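Rekville Community Rooms – progress report to the Kemppainen Fund
Period covered: January to date

Work on the two ground-floor rooms is on schedule. The grant for this phase was $3,635, and we have spent $2,615 of it so far. The largest single item was carpet, at $1,457 including fitting. Udness delivered the rolls one day late, but the fitters made up the time and finished the larger room on Monday.

The old flooring came up more easily than expected. There were 3 patches of damaged subfloor near the back wall, and these were leveled before the new carpet went down. Stastamach quoted separately for the patching and kept to the quote. The receipts are attached.

The smaller room is still waiting for baseboards. We had hoped to have them in by now – the first set was cut short and had to be sent back. The replacement set is due next week.

The larger room is back in daily use, and the carpet is much kinder to anyone working at floor level.
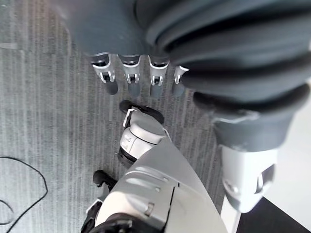
Noise carried into the hallway was a regular complaint last year, and we have had none since the room reopened. The remaining $1,020 is set aside for the baseboards, a door closer and one more coat of paint. We do not expect to ask for an extension.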